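轮滑德比新手第一季：我的包里到底装了什么

九月刚开始练轮滑德比的时候，我以为这项运动最贵的东西是鞋。错得离谱！最贵的是你在买对鞋之前买错的那三双（对，三双，我老公到现在还不知道第二双的存在）。

先交代一下背景。我在内利斯顿（Nelliston）这边一支业余队里打替补阻挡手，技术属于“能站稳，但别突然喊我名字”的那种。每次训练从晚上七点半开始，地点是一个旧篮球馆，地板比我的年纪还大，转弯的地方有一块特别滑，老队员都管它叫“池塘”。我第一次上场就栽进了池塘里，屁股青了两个星期，坐公交车都得站着。

可是我还是上瘾了。那种贴着队友的肩膀，四个人像一堵墙一样往前滚的感觉，我找不到别的东西能替代。所以当编辑问我愿不愿意写一篇给新手看的装备文章，我二话没说就答应了，顺便把自己踩过的坑都倒出来。

先说轮子

很多人一上来就问我鞋，我偏要先讲轮子。同一双鞋，换一套轮子，脚下完全是两回事。轮子的硬度用一个数字加字母A来表示，数字越大越硬。硬轮滑得快，抓地差一些；软轮抓得牢，可是推起来费劲，练到后半场小腿会骂人。

我的第一套轮子是在网上闭着眼睛买的，颜色特别好看，亮晶晶的紫色。结果在我们那块老地板上，一压弯就往外飘。教练加扎拉·拉沙里（Ghazala Lashari）看了我两圈，吹哨把我叫到场边，蹲下来用指甲掐了掐我的轮子，说：“你穿着两块肥皂在滑。”

后来她让我把队里的备用轮子轮流借来试，每套滑一整晚再换。我建议所有新手都这么干。别害羞，去借！滑德比的人多半有囤轮子的毛病，抽屉里翻一翻总能翻出一套闲着的。还有一招是混装：外侧用硬一点的，内侧用软一点的，或者反过来，看你哪条腿推得多。我自己现在右脚内侧的两个轮子比其他的软，过池塘的时候心里踏实多了。

轴承呢，我的意见是别花大钱。擦干净、上点油，普通的就够用。倒是要记得，每次拆完轮子检查螺母，螺母上太紧轮子转不动，太松会咔嗒咔嗒响，全队都能听见你来了。

再说鞋

鞋的关键是合脚，紧到你会怀疑自己买小了，但脚趾不能顶弯。我当初按跑鞋的尺码买，结果脚在里面游泳，急停的时候鞋停了人没停。正确的做法是晚上去试，脚走了一天会胀一点，穿上你训练时真正会穿的那双袜子，系好鞋带，站起来做几个深蹲。脚后跟要是往上跑，换小半码。

我现在这双是从队友内勒·彼得森（Nele Petersen）手里接的二手，她升级了，我捡便宜。皮子已经被她穿软了，省了我磨水泡的阶段。二手鞋要看底板有没有裂，看鞋头磨成什么样（鞋头套是可以补的，底板裂了就别要了），再把每个缓冲胶圈捏一捏，硬得像石头的话就换一套新的，花不了几个钱，转向会灵活很多。

刹车头我唠叨一句：新手请装大的。有些人觉得大刹车头显得外行，我以前也这么想，直到有一回我用小刹车头停不下来，直接冲进了记分台，把裁判的热茶撞翻在他腿上。埃赫桑·马尔瓦特（Ehsan Marwat），再次向你道歉。
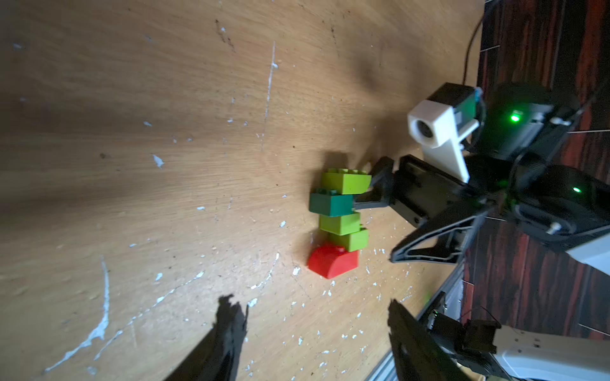
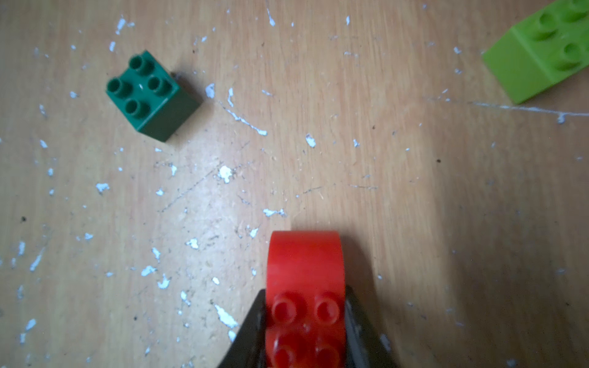 两张图里都有带圆弧顶的红色积木

护具：别省，真的别省

要是预算只够买一样好东西，买护膝。我说的是那种又厚又丑、戴上像两只小乌龟趴在腿上的护膝。我们每次训练的热身里就有十次单膝跪滑，一个晚上下来膝盖跟地板亲密接触的次数你根本不想知道。超市里卖的那种薄护膝，我戴了两次就把它送给了家里的扫地工作，现在专门用来跪着擦浴缸。

头盔要买多次撞击用的，尺寸要准，戴上以后晃头它得跟着你的头皮一起动。下巴带松紧以能塞进一根手指为准。摔过一次重的就仔细检查内衬，有裂纹马上换，这种东西没有“再凑合一季”的说法。

护腕和护肘我觉得中等价位就行。护腕里面那块板子会慢慢弯掉，隔一阵子抽出来看看。牙套我推荐热水泡软再咬模的，咬好以后能喝水、能说话，很重要！阻挡手在场上要不停地喊位置，你要是含着一块大橡胶呜呜呜地叫，队友只会以为你受伤了。

至于味道……这么说吧，护具湿着闷在包里过一夜，第二天打开拉链就是另一个世界。我的办法是到家马上全部掏出来，挂在阳台的晾衣架上，护膝翻过来晾。每两周放进洗衣袋冷水洗一次，粘扣全部粘好再放，不然你最喜欢的那条紧身裤会变成毛毯。邻居有一次问我是不是家里养了什么动物。

训练包里那些零碎

大件说完了，讲讲真正救过我命的小东西。一把多头扳手，拴在包的内袋上，不拴肯定丢。两副备用鞋带，打了蜡的比较不容易松。运动胶布一卷，可以缠脚趾，可以缠脱线的护肘，有一次还缠过更衣室的门把手。一个大水壶，外加一件干净的T恤，回家路上你会感谢自己的。

还有吃的。训练前两个小时我会吃一碗面，别太油。中场休息啃半根香蕉。队里的得分手文米·纳克潘（Boonmee Nakpan）每次都带一盒糯米饭团，吃完照样满场飞，我试过一次，在池塘边差点全还给地板。每个人的肚子不一样，请在普通训练里做实验，别在比赛当天。

到底要花多少钱

这个问题我收到得最多。我把第一季的小票全翻出来加了一遍，包括那几双买错的鞋，一共2,000块出头那一档我早就超过了，具体超了多少我选择保密。但要是让我重新来一次，二手鞋713块，护膝买新的，轮子先借后买，第一季完全可以控制在一个不心疼的数目里。

很多队有新手装备箱，可以免费借用，只是头盔和牙套最好自己备。打电话问一下，别不好意思开口。我们队的箱子里常年有38码的鞋，偏偏我穿不下，每次看见都有点嫉妒脚小的人。

还有一点跟钱没关系：别一开始就追求跟谁配成一套。我见过新人第一天来就全身亮粉色，漂亮极了，可是鞋大了一号，护膝薄得像袜子。颜色可以慢慢凑，贴纸也可以慢慢贴。我的头盔上现在贴着客场比赛换来的各种贴纸，其中一张是哈钦斯（Hutchins）那场友谊赛之后对方队长塞给我的，我们输得很惨，晚饭倒是吃得非常开心。

下个月我打算试试换一副角度更小的底座，内勒说转弯会稳，加扎拉说我应该先把交叉步练好再谈底座。她大概是对的。不过底座我已经下单了，正在路上呢！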